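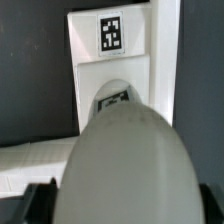
Ticket 107: Gripper stops short of the dock
Project: Covau (student build, Zendunthorpe robotics club)
Status: Open, looking good
Opened: August 28, 2018

Problem
The arm picks up the gray dome fine, carries it to the white dock, lines up with the arch and then just stops. No error on the screen, no fault light. After a while the Indetti script gives up and sends the arm home with the dome still in its fingers. It did this on every run Tuesday afternoon.

What we expected
Approach on the upper tag, switch to the lower tag inside the arch for the last stretch, push in, let go.

Log

First entry. Checked the obvious stuff. Power is good, cables are tight, fingers close all the way. Ran the approach with nothing in the gripper and it went straight in! So the path is fine and the arm can reach.

Second entry. Put the dome back in and watched the wrist camera during the approach. The dome comes up right in front of the arch and hides the bottom of the lower tag. The upper tag stays nice and sharp the whole time. The script is waiting for a full read on tag 2 and it can't get one with the dome in the way. Very happy to have found this, we were about to take the wrist apart.

Third entry. Tried raising the camera exposure from 70 to 235. Made the white panels glare and did nothing for the tag. Put it back to 70. Please don't leave it on 235, the upper tag starts dropping out too.

Fourth entry. Changed the script so it keeps using the upper tag all the way in and works out the arch position from the offset in the dock drawing. First run went in! Second run touched the left side of the arch and stopped. Way closer than anything we had before.

Fifth entry. Measured the dock against the drawing and the drawing is from March, before the Shirazi panel was swapped. The offset is off by around 2 mm. That would explain the rub.

Still to do
- Remeasure the upper tag to arch offset and put the new number in the config file, not in the script
- Run the full cycle with the dome, then again with the lights down
- Add a real error message for when a tag read times out. A silent stop cost us a whole afternoon
- Update the dock drawing

Workaround until then
Use the upper-tag branch and run the last stretch at slow speed with a hand near the stop button. If it rubs, stop, back out and start the approach over. Don't try to nudge the dome while it is gripped.

If anyone has time before the next meeting, the offset is the one to grab. We are so close on this!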